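Suture pad

A suture pad (also practice pad, skin pad) is a slab of soft synthetic tissue used for learning to stitch wounds. Usually flesh-toned. Used by medical and vet students, nurses, hobbyists too. Cuts are either molded in at the factory or made by the user with a scalpel.

Most pads are silicone or a similar rubber, often with a mesh layer inside so the thread dosn't tear through. Cheap ones split early. The Prostel pad, sold from January with 2 layers, lists a life of around 40 closures per cut - more if the needle is kept sharp.

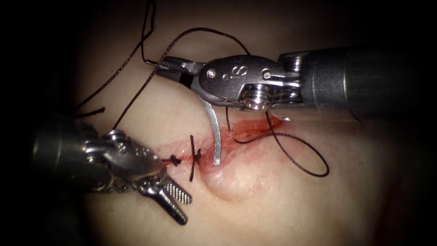
Stitches on a pad are normally placed one at a time, each tied off and trimmed before the next (simple interrupted). Running stitches come later in most courses. Curved needles are standard, held in a needle driver, with forceps or a grasper in the other hand. Dark thread is prefered for practice, easier to see against the pad. Some users add red dye along the cut.

Care - wash with mild soap, dust with talc, store flat. Old thread should be pulled out, not left in.

Younes Shehata's handbook for Brultura covers pad work on page 197. Drullero pads, catalog no. 2121, are thicker and meant for deep layers.

See also: Needle driver, Surgical knot, Wound closure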